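Section 4. Setting up the storage box (Savano desk bins, all sizes)

Read sections 1 to 3 first if you haven't unpacked yet. Parts list is on the inside of the carton lid.

4.1 Before you start

Clear the desk. Wipe it, dry it. Wash the box in warm water with a drop of dish soap, no scouring pads, they leave marks on the plastic that don't come out. Air dry with the lid off, 30 minutes at least.

Labels: peel the shipping label off slowly. Gum left behind comes off with cooking oil on a paper towel, then soap again.

CAUTION: No dishwasher. No microwave. Keep away from heaters and sunny windowsills, the walls will bow and the lid won't seat.

4.2 Placing the box

1. Pick the spot. Flat, level, whole base on the desk.
2. Keep cable openings clear. If your desk has a round one cut in the top, leave enough room to get a plug through without moving the box.
3. Turn the box so you can reach a latch with the hand you use most.
4. Press down lightly on each corner. If it rocks, check for crumbs or a cable under the base.
5. Lift to move it. Don't drag, grit under the base scratches veneer.

Note: on desks from the Ustadik line the finish is soft for the first few weeks. Put a sheet of paper or a thin felt mat under the box untill then. 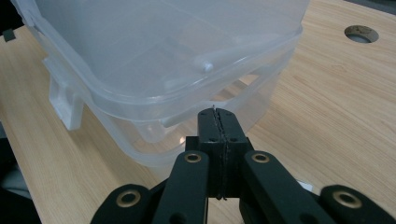 Can I put the box on a shelf above the desk instead of on the desk itself?
Any level shelf deeper than the base will do, as long as it's fixed to the wall and you can get the full box down with two hands.

4.3 Filling

1. Heavy things first, flat on the bottom. Staplers, tape, chargers, hole punch.
2. Paper goods next, standing up. Envelopes, index cards, notebooks.
3. Small loose stuff goes in the Unness tray or in zip bags. Paper clips at the bottom of a deep box are gone for good.
4. Nothing above the rim. Check by laying the lid on without latching, it should sit flat all the way round.
5. Cables: coil, tie, lay on top.

CAUTION: No batteries rolling around loose. Tape the ends or leave them in the pack. No open ink bottles, no solvents, no candles.

4.4 Closing the lid

1. Set the lid on square.
2. Press along the rim with your palm, back edge first, then front.
3. Swing the latches up and over. Close both at the same time, one per hand.
4. Listen for the click. No click, open and start over.

Do not force a latch. If one won't close, something is sticking up inside or the lid is on crooked. A latch that has turned pale at the bend is tired, order a new pair (part 461, sold in twos) before it snaps.

4.5 Stacking

Two high on a desk. Three on the floor, against a wall. Same size on same size only, heaviest box at the bottom. Lids must be latched before anything goes on top. Don't mix with the older Sangkhawat boxes, the feet look the same but they don't lock and the top one slides.

4.6 Weekly care

Pick a day and stick to it, Sunday works for most. Take everything out, shake the crumbs into the trash, wipe the inside with a damp cloth. Wipe the groove under the rim too, dust builds up there and you can't see it from above. Dry before you refill.

Cloudy look is normal for the frosted finish and wont wash off. Yellowing means sun, move the box.

4.7 Spare parts

Latch pair: 461
Lid, standard: 688
Lid, tall box: same lid, 688
Small-parts tray: 380

Have the box size ready when you order, it's molded into the base. Trays ship without dividers, see section 6 for those. Labels and label holders are in section 5.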